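### 4.2 Perception and grasp planning in the kitchen scenes

All kitchen episodes run in Zomura, our simulator, with the Plamov planner handling arm motion. The planner does not get object poses from the simulator. It receives the output of the perception module, which is the same code we run on rendered and on real input, and it plans against whatever that module reports. We kept this restriction for training and for evaluation, so the success rates in Table 3 include perception errors.

The perception module segments the view, fits a support plane to the countertop, and assigns each remaining segment above the plane to one of 14 object classes. Each segment gets a pose estimate and a confidence value. Segments below the confidence threshold are kept as obstacles but are never chosen as grasp targets. Figure 4 gives a start state with a frying pan, a cup and a spatula on a veined stone counter.
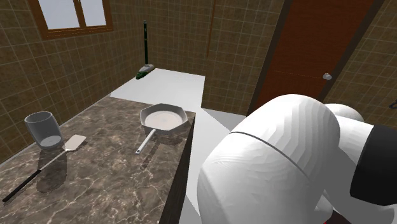 **Figure 4.** Start state of a kitchen episode, rendered in Zomura. The white arm is at the lower right.

Grasp candidates are generated per class. For objects with a handle, candidates are sampled along the handle axis and scored by reachability and by clearance from the support plane. For plain cylinders they are sampled around the rim. The planner takes the 7 highest-scoring candidates and tries them in order, stopping at the first one with a collision-free path. If none has a path, the episode is logged as a planning failure and the scene is reset.

Thin objects caused most of the trouble in early runs. A spatula shaft covers few pixels at this range, and a strong shadow on the counter can split it into two segments — the blade and the grip are then reported as separate objects. We added a merge step, written by Mahsa Nazari, that joins two segments when their long axes line up and the gap between them is under 5 cm. The step runs before classification and uses the plane fit to discard shadow regions. Its effect on each class is reported in Section 5.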